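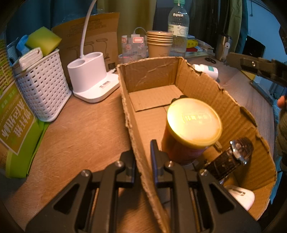
Saturday, March 28, 2020

Second weekend indoors. Up at the usual hour for no purpose. Outside temperature fine, pressure falling since last night, no wind. Decided to use the day on the sourdough, which has been running badly all week.

Current state of the starter: it rises, but slowly, and the smell has moved from yogurt toward nail polish. From what I have read, that means it is underfed for the temperature it is kept at. The shelf over the radiator is too warm. Moved the jar to the hall cupboard and changed the feed from equal weights to one part starter, 3 parts flour, 3 parts water. Kept the old discard in the fridge as a backup in case the new schedule kills it.

Flour is the main constraint. The Garnetti bread flour is gone from both shops within walking distance. What I have left is 2 bags of their whole wheat and a half bag of plain white from Gukent, which absorbs less water and gives a slack dough at anything over 70 percent. Ran the numbers at breakfast. At the present rate of one loaf every other day, feeding included, the white lasts until the middle of next week. A smaller starter would stretch it. No need to keep a full jar of the stuff when a spoonful does the same work, so I cut it down at noon.

Today's loaf: four parts white to one part whole wheat, salt at 2 percent, water held low. Mixed at 9:15, salt added after a half hour rest. Folded every 40 minutes until one o'clock. The dough held its shape after the third fold, an improvement on Thursday, when it spread across the board like batter. Shaped at two and left it in the colander with a floured towel.

While that sat, I did the oven test I have been putting off. Set the dial to 220 and read the hanging thermometer every ten minutes for an hour. It never went over 200, and it swung by 15 degrees each time the burner cycled. This explains the pale crusts. The dial will go to 250 from now on and the lid stays on for the first 25 minutes.

Baked at 4:30. Good color, a split along one side where my cut was too shallow. Crumb is tight near the base and open at the top — probably short on proof by half an hour. Taste is milder than last week. I will give the next one longer in the cupboard and change nothing else, or I won't know which change did the work.

Called the Sopacua order line about the 80 liter compost bin. Waited through 119 callers, according to the recording, and was cut off somewhere in the forties. Will try by email.

Evening: read two chapters of the Illach manual on grain milling, mostly on stone spacing and heat. The tables are useful, the index is hopeless. Hand mills are priced out of reach at the moment anyway.

Clocks go forward tonight. Fed the starter at nine, marked the level on the glass with a rubber band. Need more parchment paper, salt, and a razor blade for the scoring.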